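Ticket 1509
Subject: Black long-sleeved tops will not stay folded
Opened by: Kekeli Asamoah
Assigned to: Lejla Georgiou
Category: Wardrobe / folding and storage
Priority: Low (changed from Urgent by L. Georgiou)

Kekeli Asamoah, 9:12 am
The black tops for the Atinga front desk are coming off the shelf looking like they've been slept in. I fold them, I put them in the cubby, and by the time somebody needs one it has become a sort of scarf. The white ones are fine. Please advise, or please send different shirts.

Lejla Georgiou, 9:40 am
Thanks for the report. Which fold are you using? The wardrobe sheet says sleeves in, thirds, then half from the hem.

Kekeli Asamoah, 9:51 am
I'm using the fold I was taught by my mother, who outranks the wardrobe sheet.

Lejla Georgiou, 10:05 am
Noted. Please try the sheet anyway and let me know.

Kekeli Asamoah, 11:30 am
Tried the sheet. Sleeves in, thirds, half from the hem. Looked great for the length of one coffee. The fabric is slippery and the stack leans, and once it leans the bottom one shoots out like a bar of soap.

Jasper Lambrechts, 11:48 am
Jumping in from stores. The black ones came from Fladero in December and they're a different knit from the white ones, same style code, go figure. They also show every crease and every piece of lint in the building. How high are you stacking?

Kekeli Asamoah, 11:52 am
As high as the cubby.

Jasper Lambrechts, 11:53 am
Ah.

Lejla Georgiou, 1:15 pm
Status changed to In Progress. Things to try, in this order:
Stack no more than 4 to a cubby.
Lay the top face down and smooth it from the collar to the hem before either sleeve moves.
If it has bunched into a roll, don't fold the roll. Find the hem, open it out flat and start over.

Kekeli Asamoah, 2:20 pm
Number three is my whole afternoon. A rolled-up black top has no front, no back and no visible seams. I have been looking for a hem since lunch.
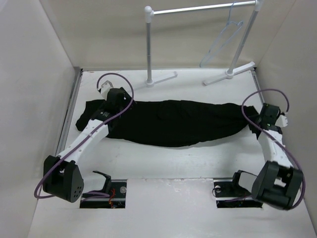
Lejla Georgiou, 2:34 pm
Work from the ends. Get hold of both, pull gently until the middle loosens, then look for the side with the label. Better light helps, and so does a pale surface underneath.

Kekeli Asamoah, 3:10 pm
Found the label. It was the inside of a cuff. Kept going, found the real one. Four tops folded and sitting in the cubby, upright, like adults.

Jasper Lambrechts, 3:22 pm
I can hang the rest if you have rail space. I've got a box of Plarkley hangers with the rubbery shoulders.

Kekeli Asamoah, 3:25 pm
You've had those the entire time?

Jasper Lambrechts, 3:41 pm
Box is outside your door.

Lejla Georgiou, 4:02 pm
Resolution: short stacks in the cubby, the rest on hangers. Wardrobe sheet to be updated for the black knit. Status changed to Resolved.

Kekeli Asamoah, 4:30 pm
Reopening. The hangers don't fit the rail.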